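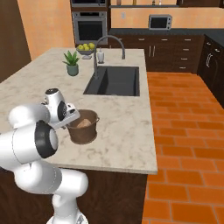
Chapter 4
Where Does the Water Go?

I grew up in Emside, a town with one water tower and very strong opinions about it. Every Sunday my grandmother filled the big pot for soup, and I never once wondered how the water got to her faucet. It was just there! You turned the handle and out it came.

Years later I spent a summer reading meters in Plernik (a hot job, lots of dogs), and that's when I started to wonder. One house on my route used 40 gallons a day. The house next door, same size, used 1000 — and the owners had no idea. A pipe under the yard had cracked, and the water was slipping off into the soil.

In this chapter we'll follow water from the river to the kitchen sink and back again. We'll start with pressure, because everything else leans on it, and then move on to pumps, pipes and drains. Section 4.3 has the Plernik numbers if you'd like to work through them yourself.

Before you read on, grab your last water bill and find the line that shows daily use. Write it in the margin. You'll need it for Problem 18.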